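Section 7. Cable snag and loss of grip: what to do after a protective stop

Posted in: Manuals & Guides / Two-arm cells / Faults and recovery
Last revised 26/05/2022 by Killian Chauvin

This section is for the operator of the Dukance two-arm table cell. It applies when one arm has stopped by itself during a table-setting or table-clearing program. It does not apply to a stop that was made with the red button. For that case, read Section 6 first and then come back.

7.1 Why we wrote this section

In May we had a stop at the Skornham site that was handled in the wrong way. The left arm was lifting a folded cloth when its cable caught behind the elbow. The controller saw the extra load and stopped the arm, as it should. The operator then cleared the fault and pressed Resume two times without looking at the cable. On the second try the cable connector was pulled half out of its socket, the gripper lost its signal and a glass fell from the table.

No person was hurt. The cell was out of work until a new cable came from Isetti. The steps that follow were changed after this event, so please do not use an older printed copy.

7.2 Before you touch anything

CAUTION: A stopped arm is not a safe arm. The motors can still hold torque, and the arm can sink when the torque is removed. Keep your head and hands out from under the forearm until step 5 is finished.

1. Read the fault code on the controller screen and write it in the log. Do not clear it yet.
2. Look at both arms from the front of the cell. The second arm is often paused in the air over the table, and it can start again together with the first one.
3. Follow each cable with your eyes from the gripper, along the forearm and over the elbow, down to the base. Look for a place where the cable is tight, pinched or folded sharply.
4. Set the key to HOLD and take the key with you.
5. Support the forearm from the side with one hand – never from below – and press the release button of that arm. Let it come down slowly until it rests.

Note: A loose loop beside the elbow is normal. The cable needs this free length when the arm is stretched out. Do not tie it close to the forearm to make it look tidy. In the Skornham case somebody had added a tie near the elbow, and this tie was the start of the problem.
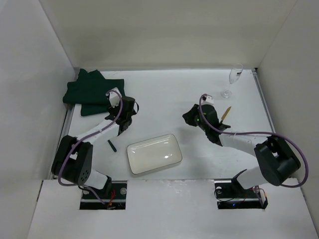 7.3 Clearing the table

Objects are taken away in a fixed order, because a person who reaches across a glass to get a cloth will sooner or later knock the glass over.

6. Remove anything with a blade first. Take it by the handle. If it is near a gripper, do not pull it out between the jaws. Open the jaws from the screen before you reach in.
7. Remove glassware next. Hold it low on the stem and lift straight up.
8. Remove trays and plates.
9. Remove cloth last. Unfold it completely and check that no corner has gone under a side rail.

CAUTION: The openings in the front ledge give access to live wiring. Do not let small objects or the end of a cloth fall into them. If something falls in, switch off at the wall and call service. Do not use your fingers or a metal tool.

7.4 Checking the cable

10. Push the connector at the gripper gently with your thumb. It must not move.
11. Bend the cable lightly along its length. If you feel a hard point or see a crack in the cover, the cable must be replaced, also when the arm seems to work.
12. Compare the cycle count with the service label. Cables are changed after 3,000 cycles. The damaged cable at Skornham had passed this limit by 93 cycles. We cannot say that this was the cause, but it did not help.

7.5 Starting again

13. Put the key back and clear the fault.
14. Run the empty-table program at slow speed, one arm at a time. Stay at the front of the cell with your hand near the red button.
15. Watch the cable through the full movement, mainly when the elbow folds. Repeat this 3 times for each arm.
16. If the same fault returns, stop. Do not press Resume again. Set the key to HOLD and send the log to the service desk.
17. When all runs are good, put the objects back and start the normal program.

Note: For cells with the Ueda wrist kit, the gripper must be homed between steps 13 and 14. If you forget it, the jaws may close by themselves at the first movement. The homing takes around 2 minutes – please wait until the screen shows READY.

Shares: 3 | Comments: 2

Related sections
Section 6. After an emergency stop
Section 8. Replacing an arm cable
Section 9. Homing the Ueda wrist kit
Fault code list for two-arm cells
How to fill in the cell log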